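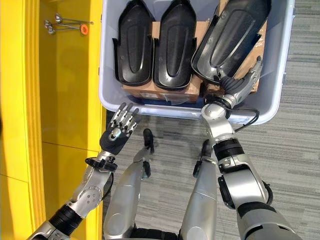 Drillton Reuse Center – Frequently Asked Questions

Search this site Enter keyword Go

What items does the Center accept?
The Center accepts clean household goods, small furniture, hand tools and hard plastic parts. Paint, batteries, mattresses and car tires are not accepted at either of our 2 sites.

How should items be packed?
Please use an open bin or a sturdy box, and keep parts of the same kind together. Glass must be wrapped and marked on the outside.

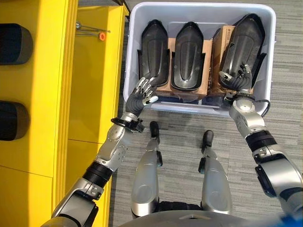

Black plastic parts in a white bin.

May I bring items without an appointment?
Residents of Drillton and Trarnau may bring up to three bins per visit without an appointment. Larger loads must be booked through the front desk. Business loads are accepted at the Poduval Road site only.

Is there a fee?
There is no fee for household items. Businesses are charged by weight under the current price list, which is reviewed each January. 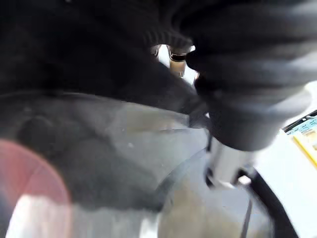

Payment is made at the gate by card or check. Cash is not accepted. Account holders receive one bill per month and should quote their account number in all letters.

Can I get an item back after I have donated it?
Donated items become the property of the Center once the receipt is signed. If something was included by mistake, call the front desk before 4 p.m. on the same day – staff will search for it where possible, but its return cannot be promised.

Contact: Drillton Reuse Center, 266 Zullow Street | © Drillton Reuse Center | Back to top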